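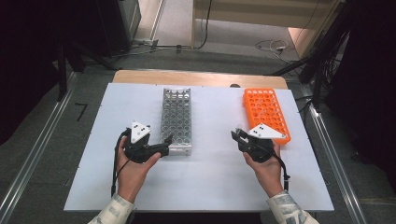

Two racks, two grippers and one small tube, from my side of the table.

I've been promising a proper post about the tube job for ages, and it's now February and I have a cup of tea and a free evening, so settle in (you know what I'm like once I get going).

For those who've only just wandered over from the bread posts, hello! Since last winter I've been working part-time on a project called Trerby, where we gather examples for a learning system. Somebody does a small task by hand, over and over, holding a pair of grippers in place of using their own fingers, and the recordings go off to be learned from. My small task at the moment is test tubes. I pick one up, carry it across and put it in a hole in a rack, and then I do it again. My mum asked whether that was really the whole job and I had to say yes, Mum, more or less.

The funny thing is how hard it was at the start. You've got handles in your palms and jaws out in front where your fingertips ought to be, and your brain takes a while to believe it. My whole first morning I kept closing the jaws a centimetre short and pinching nothing but air. Kwesi Aidoo, who trained me, told me to stop looking at my hands and look at the rim of the hole, and that did help, though I'd say it was the third or fourth day before it felt anything like natural.

The metal rack and the orange one each have their own personality. I find the metal one harder to look at, what with all that shine under the lights, and I'm forever tilting my head to work out which row I'm over. The orange one has its holes packed in closer, so there's less room for being a bit off, but the colour is a treat on a grey afternoon. I do like to set it down a little crooked. We're meant to vary the layout between takes, you see, and if you leave me alone I'll line everything up square like I'm setting the table for Christmas dinner.

Our target for this batch is 2673 good takes between all of us, and I've done 354 of them, which I'm quietly rather chuffed about. My best shift was 200. My worst was 36, on a Wednesday when I had a rotten cold and my wrists had gone to jelly, and Dalia Dzene very kindly sent me home with a packet of lozenges.

Fumbles are the bit people ask about most. If a tube slips and I can recover it sensibly, I carry on and it gets a tag of its own. If I've made a real dog's breakfast of things, I stop and start over. Urmas Jõgi goes through the recordings afterwards and leaves me notes, the latest of which was "lovely, but please breathe", so apparently I look tense even when all you can see of me is sleeves.

Next up is the left hand, which I've been neglecting shamefully. Kwesi wants a set where it does the picking up and the right does the waiting around, and I've been practising at home with the kitchen tongs and a jar of olives. Four on the floor so far, and the dog's had two of them.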